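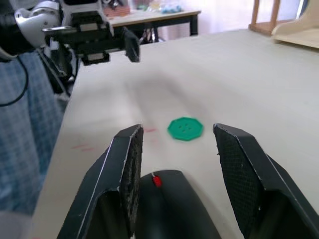

Companies should stop letting software vendors push updates on their own schedule. I have held this view for years, and the mess at Vakgate in April did nothing to change it.

Vakgate runs a parcel locker network. Its locker software comes from Vustow, which sends out new versions overnight and tells customers the next morning. One of those versions changed how pickup codes were checked. By breakfast, 976 lockers were rejecting every code typed into them. People stood in parking lots pressing the same keys over and over while their packages sat behind a steel door.

Vustow had a fix ready in 4 hours. The company has mentioned this often, and it is a decent time. But Vakgate's own staff spent the first 3 of those hours looking for a fault in their network, as they had no idea anything had been installed. Their help desk logged 1,013 calls before lunch.

Telmo Tejada, who ran the help desk that morning, told me the worst part was having nothing to say to callers. "We were reading the release note at the same time the customers were yelling at us," he said.

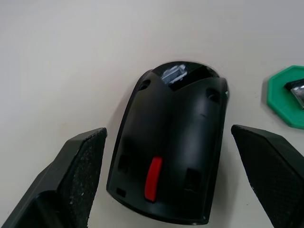 The usual defense of forced updates is security. A customer who can delay a patch will delay it forever, the argument goes, and then get broken into. I take that seriously. I have seen servers that had not been touched in years. But a security patch and a rewritten code checker are different things, and they should not arrive in the same package. Vustow bundles them because it's cheaper to support one version.

Vitalii Panasiuk, who manages systems at Clondlow, has a clause in his contracts that gives him two days' notice of anything that isn't an emergency fix. He installs it on a handful of machines first. He paid a little more for the clause and had to ask for it twice.

Most buyers never ask. They should, and they should do it before signing, while the salesperson still returns calls. Vakgate's contract with Vustow is up for renewal on 16th October. I would want the notice period in writing by then, along with the name of a person who picks up the phone at night.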